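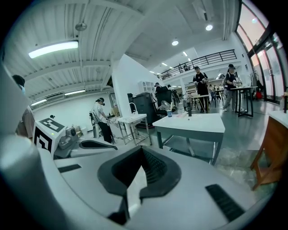 Most advice on interviewing musicians is written for people who get an hour in a quiet hotel room. You will get a few minutes on a carpet or in a hallway, with a publicist standing close enough to read your notes. I've been doing these for small outlets long enough to distrust most of what I was told at the start, beginning with the equipment. A small green light, like the one on the gray gripper in the photo, is a comforting thing to see on any gadget, and I once trusted one on a recorder through an entire conversation with a bass player who never talks to the press. The light was on. The file was empty. So the steps below start with the recorder and get to the musician later.

How to Get a Usable Interview in Four Minutes
By Catrin Watkins
Updated 2026-10-30

What you need
A recorder with its own microphone
A phone as a second recorder, in airplane mode
A windscreen, even indoors
Five questions on one card
A pen that works on that card

You don't need a branded microphone cube, a ring light or an assistant. People will tell you these make you look serious. They make you look like everyone else in the line, and you'll be holding them while trying to shake hands.

Step 1. Record something and listen to it
Do this at the venue. Testing at home only proves that the thing works at home. Talk for 30 seconds, stop, put in an earphone and play it back. If the house music is louder than your voice, move the recorder closer to your mouth and do it again. You want the distance from your fist to your chin to be your habit, so that you hold it the same way under the other person's chin without thinking.

Don't rely on noise removal later. I paid for Nikton, a cleanup program that half the people on the line swore by, and ran a carpet interview from the Sandoval Theater through it. It did take the crowd out. It also took out every word ending in s. I still use it for air conditioner hum and that's the only thing I'd recommend it for.

Start the phone as well. Put it in your breast pocket with the microphone end up. The sound will be bad. You can transcribe from bad sound.

Step 2. Ignore most of the press kit
The kit is written by someone who is paid to have you ask about the new record. Read it once for dates, spellings and the names of the band. Then go find what the artist said the last few times, because the same three stories will be in every piece, told in nearly the same words. Those are the stories you're going to be offered. Write them at the top of your card and cross them out.

When I covered Fodard's release show for their album "2044," every single item in the press line was about why they'd picked that number for a title. The singer had a nice answer about her daughter. She gave it 2 times while I was waiting and once to me, since I asked it too, like a fool, after having read it in the kit that morning. I had my four minutes and I spent one of them collecting a quote that was already printed.

If there's a memoir, read it. Read the actual book, including the dull chapters on childhood and the ones on contracts. The excerpt everyone has read is the one about the fight or the divorce. A drummer who has been asked about his divorce by 40 people this year will be glad to talk about the first kit he owned, and you may even get a sentence he hasn't said before. May. I've also had that question answered with "It was red."

Be careful with memoirs as evidence, though. Many are written with help, all of them are written from memory, and concert dates in particular are wrong more often than you'd expect. Check the date against a newspaper or a ticket before you put it in a question. Getting corrected by the artist is embarrassing. Correcting the artist with the wrong date out of his own book is worse, and yes, it can happen.

Step 3. Write five questions and plan on asking three
Keep each one under twenty words. Say them out loud. If you run out of breath, cut.

Start with something that can be answered without thinking but isn't in the kit. Tonight's set list works. So does the room, if the artist has played it before. "You played here in May. What are you changing?" is a dull question on paper and it almost always gets people talking, because it's about work.

Put the question you care about second. The usual advice says to save it for last, once you've built up some trust. I don't know what sort of trust anybody expects to build in four minutes. What happens at the end is that the publicist touches your elbow, and then your real question goes home on the card.
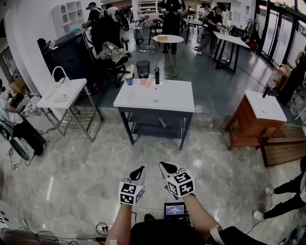
The third question should follow from the answer to the second, which means you can't write it in advance. Leave a blank on the card. The two left over are spares for when an answer is one word long.

Avoid these:

"How does it feel to be back?" It feels great. It has felt great in every interview ever published.

"What can fans expect?" Fans can expect something special.

"Will there be another album?" Ask this only if you know something. Otherwise you're going to get "never say never," and some editor will turn it into a headline saying the opposite of what was meant. If you do ask, follow it straight away with something that can be checked, such as whether studio time is booked or who's been writing.

Anything starting with "Talk about." That's an order, and a vague one.

Step 4. Deal with the publicist
Be polite and be brief. Give your name, outlet and how long you'd like. If you're asked for your questions in advance, offer topics. "The set, the book and the new drummer" is plenty. If you're told a subject is off limits, ask whether that's the artist's wish or the label's. You won't always get a straight answer, but I've had a publicist at the Jesdale Arts Benefit stop, go and check, and come back to say the subject was fine after all. The artist had no idea it had ever been banned.

Never agree to show anyone the piece before it runs. You can agree to check quotes for accuracy if your editor allows it. Those are two separate things and some people will try to blur them while you're busy untangling a cable.

Step 5. Ask, then stop talking
This is the step everybody agrees on and hardly anyone does. Ask the question and close your mouth. Don't add an example. Don't offer the artist a choice of two answers, because they'll politely pick one. And don't say "amazing" while they're speaking. Your recorder is nearer to you than you think, and you'll hear yourself say it over the one good line.

Silence on a carpet is uncomfortable. Count to three in your head. I was told that the longer you wait, the more they'll reveal, and I'd treat that with caution. Past three, what they mostly reveal is that they're looking for the next reporter.

Watch the mouth if the noise is bad, and if you miss a name, ask for it right then. It costs you a few seconds. Trying to get a spelling out of a management office the next morning costs you the morning.

Step 6. Write it down before you get a drink
Find a wall and lean on it. Check that the file is there and that it has a length. Then write what the recorder couldn't get: who was standing nearby, whether the artist laughed before or after the line about the old manager, what the room was doing. Do this before comparing notes with the other reporters. Once you've all talked, you'll all remember the same evening, and some of you will be remembering it wrong.

Copy the file somewhere else the same night. Label it with the artist's name and the venue. I have a folder full of things called New Recording and I'm never going to find out who they are.

Step 7. Transcribe it yourself, at least once
Automatic transcripts are fine for finding your place. They're bad at band names, worse at accents, and they have a habit of turning hesitations into firm statements. "I don't, I mean, we might" came back to me as "I mean we might," and that is a tour announcement if you're careless. Listen to every quote you plan to use with the text in front of you.

Cut the "ums." Leave the grammar alone unless it makes the meaning unclear, and if you trim the middle of an answer, show that you did. Some outlets will let you stitch two answers together because they were on the same topic. I wouldn't. The artist was there, and the publicist quite possibly had a recorder going too.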